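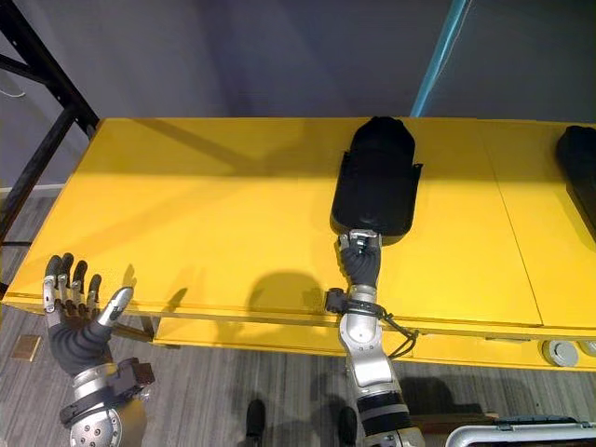
Refinishing the yellow work tables: topcoat and seam

t.kasprzak
Good afternoon. I am responsible for the furniture in the shared workrooms at Pamulside and would be grateful for advice from members with experience of painted table tops. Our tables are built from painted panels, finished in bright yellow on the top and on the front apron, with one seam across the top that leaves a long section and a short one. We intend to recoat them in November. Two questions are open: whether the seam should be filled before painting, and whether a satin or a gloss topcoat is the better choice for a room that receives direct sun. The budget approved for the work is $490.

Koller_Th
I would advise against filling the seam. Two panels that are fastened separately will move separately, and a rigid filler will crack along its full length within a season or two. We filled ours at the Vureck building and had to rake the material out again the following year. Clean the joint, seal both edges with thinned primer, and leave it open.

begay_workshops
With respect to the previous poster, I do not agree. An open seam collects grit and crumbs, and any liquid spilled on the top will run into it. A flexible, paintable sealant moves with the panels. We have maintained 40 tables at Begay in this manner, and the failures have been limited to those on which the old paint was not sanded back first.

Koller_Th
I accept the point about spills. My objection concerns rigid filler, and I should have said so more clearly. I would still want to know how the sealant looks beside a bright yellow. Ours dried with a visible line.

begay_workshops
It does show a line if the paint is applied before the sealant has cured. Please allow the full period stated on the tube.

t.kasprzak
Thank you both. Could I ask for views on the sheen? The present surface is pleasant in the morning, but staff have complained of glare after 2 p.m.

rm_trurkolum
Satin, without hesitation. Gloss yellow in direct sun is tiring to work at, and it shows every scratch from objects being dragged across it. Please also check that the topcoat is a non-yellowing type. On a yellow table the change is slow to be noticed, and then a repaired patch will not match.

Koller_Th
Agreed on satin. I would add felt or rubber under anything heavy for the first two weeks — the paint will feel hard well before it is.

t.kasprzak
This is most helpful. I will proceed with satin and test the sealant on one table before the others are scheduled. The apron will be done in the same coat.

Related threads
Matching an older yellow on replacement panels
Sanding between coats: which grit?
Table aprons that catch on chair arms
Blinds or film for a south-facing workroom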